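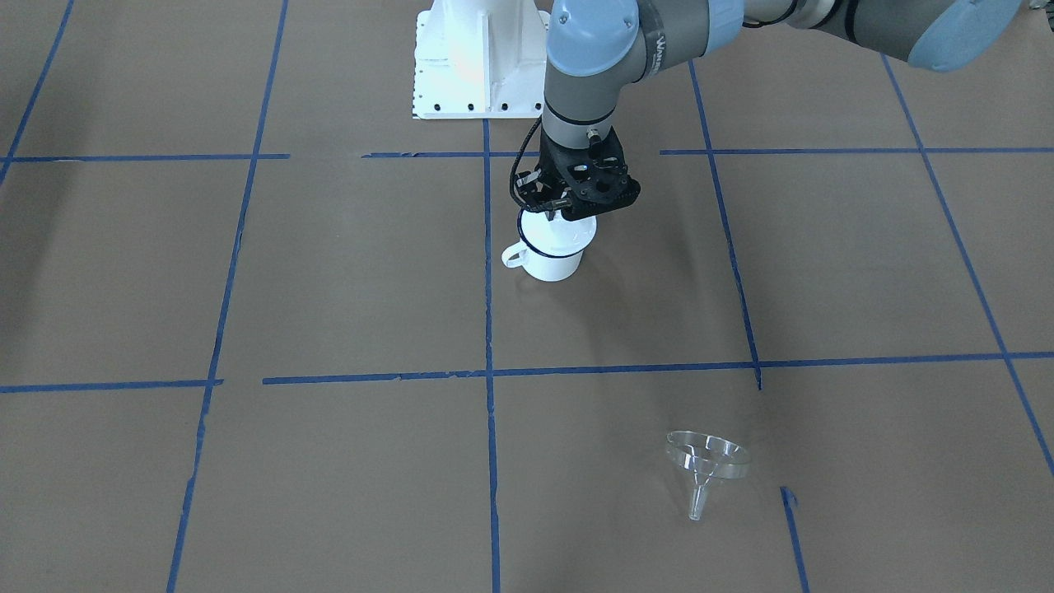 Kraft paper surface with the blue tape grid, as laid out before sorting.

Gelau Community Archive Forum > Workrooms and Handling > Temporary surface grids

ruller_collections
The Ruller reading room has been asked to put forward a standard method for marking out temporary work surfaces. The present practice is brown kraft paper over the full working area, with blue masking tape laid on top to form cells. Members are invited to comment on the method before the guidance is revised in March. Comments on the following points would be especially helpful: whether the lines need to be straight, whether gaps between pieces of tape are acceptable, and how large the cells should be.

clarnevow_stores
Thank you for opening this matter for comment. At Clarnevow we have used paper and tape for the sorting of small finds and loose fittings, and we support it in principle. I must register a concern about the layout shown. Several of the vertical lines run at a slant, and one of the lines on the right is made of two pieces with a gap between them. A person placing items close to that gap could reasonably be unsure which cell applies. Our own instructions require each line to be a single length of tape, pressed down from one end to the other.

kutt_registry
The Kütt registry takes a different view. The cells are there to keep groups apart on the table for the length of one session. They are not a measuring device. We sorted a bequest of 1382 buttons, buckles and clasps on a surface of this kind, and the slant of the lines had no bearing on the result. What did cause difficulty was the labeling, which had been written on the tape in pencil and could not be read under the lamps.

clarnevow_stores
With respect, a bequest sorted by two experienced members of staff is a different case from a public session with visitors at the table. The guidance has to serve both.

kutt_registry
That is a fair point with regard to public sessions. I would then suggest separate wording for each and would oppose a single strict rule for all rooms.

paper_and_board
May I add a note on the paper itself? Kraft paper from a roll will try to curl back at the ends. We unroll it the evening before and leave it face down under boards. If the tape goes on while the paper is still under tension, the lines shift when the paper relaxes. It should also be noted that ordinary kraft paper is not suitable for prolonged contact with textiles or photographs. For those materials we place a sheet of acid-free tissue in each cell.

ruller_collections
The remark on tissue is noted and will be added to the draft. On the matter of slanted lines, the room's position is that uneven cells are acceptable where the groups are of unequal size. The two large cells in the lower half are useful for bulky items, and we would not wish to lose them for the sake of a regular pattern.

clarnevow_stores
I can accept large cells. I continue to object to the gaps. There are small ones in the upper cross line and a short break toward the left in the lower one. Overlapping the ends by the width of a thumb would settle the question at no cost.

tape_desk_4
Please overlap by less than that. Double thickness is harder to lift and tends to tear the top layer of the paper, and we reuse our sheets up to 4 times.

ruller_collections
The draft will read: "Ends of tape should meet or overlap slightly." Objections may be lodged in this thread until the guidance is issued. The question of labels is to be taken up separately, and members with a preferred pen are asked to hold their replies for that thread.

177 views · 2 shares

Comments

glovebox: Our room uses string in place of tape. It moves whenever anyone leans on it. I would not recommend it.

north_annex: Could the final guidance state the width of tape? Our supplier offers several and we have been ordering the wrong one.

kutt_registry: Seconded.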